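Bench Notes: Looking After a Training Machine in a Small Space
Filed under: Workshop, Computers
By Nandi Sithole

These notes started as a sheet taped inside a cupboard door at the Barrientos Lab, where grad students run machine learning jobs on ordinary desktops. Several people have since asked for a copy to use at home, so I have typed it up. Most of it applies to any computer that runs flat out for days at a time in a spare room, basement or garage.

Where to put it

Keep the machine off carpet. A low shelf or a couple of scrap boards will do. Leave a hand's width behind the case and the same on whichever side has vents. Don't put it in a closet and close the door, even if the noise is driving you up the wall. Ours spent a winter in a storage closet and every long job slowed down after lunch.

If the furnace vent blows straight at the desk, move the desk. A window is fine in summer, but watch for rain and for direct sun on the case in late afternoon.

Power

Plug the computer straight into the wall or into a proper battery backup. Power bars daisy-chained together are a fire hazard and the inspector will make you take them apart. Find out what else is on the same breaker before you start a job that takes all weekend. At our place the microwave and the training machine shared a circuit, and we learned that over a bowl of soup.

A cheap plug-in watt meter is worth having. Illov, our oldest desktop, draws 154 watts with a light job running. Write down your own figure when the machine is clean and working properly, and check it against that in a few months.

A battery backup only needs to last long enough for the machine to save and shut itself down. Test it once a year. We do ours in November before the first ice storms.

Saving your work

Set the training script to save a checkpoint on a schedule. Every 200 steps suits our smaller models. For larger ones it fills the drive too quickly, so stretch it out. Keep the last two checkpoints and the best one, and delete the rest by script, not by hand at midnight.

Put the checkpoints on a different drive from the raw data. Copy anything you would hate to lose onto a third drive and store that in another room.

Before starting anything long, run it for ten minutes, stop it, and see if it will pick up again from the save. Most of the lost weeks I have heard about could have been avoided with this.

Opening the case

Shut down, switch off at the back, unplug, and hold the power button for a few seconds. Lay the case down on a clean towel with the open side up. Touch bare metal on the case before you touch anything else.

Take a picture of the cables with your phone before you move any of them. Screws go in a muffin tin, one cup for each step, working left to right. Put them back in the opposite order.
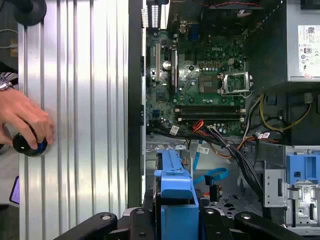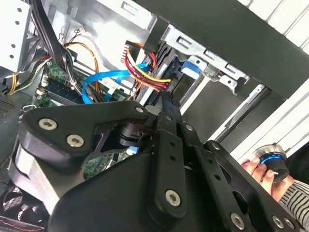

Dust

Every three months is enough in a house with no pets. With a cat, make it six weeks. Hold the fan blades still with a finger or a pencil while you blow air through them. Short bursts, can upright. A soft paintbrush gets what the air leaves behind. I use a one-inch brush that has never seen paint and keep it in a sandwich bag.

Household vacuums build up static, so keep the nozzle away from the inside of the case. Use it for the floor and for the outside vents.

If the case came without filters, a piece of nylon stocking over the front intake works well enough. Swap it when it turns grey. The fitted kind from Drameck are tidier and can be rinsed in the sink, but let them dry overnight before they go back on.

Thermal paste

A dot the size of a small pea, in the centre. Clean the old stuff off first with rubbing alcohol and a coffee filter, which leaves less lint than paper towel. I redo ours when the temperatures creep up and otherwise leave them alone.

Labels

Masking tape and a marker. Label both ends of every cable, the power brick, the drives, and the machine itself. Put the date on drives when they go into service. We retire a spinning drive from checkpoint duty early and let it finish its life holding public datasets that can be downloaded again.

A sheet of paper on the side of the case should say who is running what and when they expect it to finish. The shared calendar is fine too, but people read the paper.

Keeping a log

We use a school scribbler. The Zusten project alone took up 2,184 hours on one graphics card, and the scribbler is how we knew. For each job write down the start time, the name of the script, the version of the data, and anything odd. "Fan rattling" is a useful entry. So is "changed nothing, works now."

Noise

Rubber feet help, and so does a folded tea towel under the case as long as it doesn't block a vent. Lowering the power limit on the graphics card by a small amount makes a bigger difference than either, and the job usually takes only slightly longer. Try it in small steps and note the setting in the log.

Odds and ends

Coffee stays on the other table.

Tie long cables with Velcro. Zip ties have to be cut, and sooner or later somebody cuts the wrong thing.

Keep one spare fan and one spare power cord in a labelled bag.

Old graphics card boxes are worth saving if you have the shelf space, especially when a card has to go back under warranty.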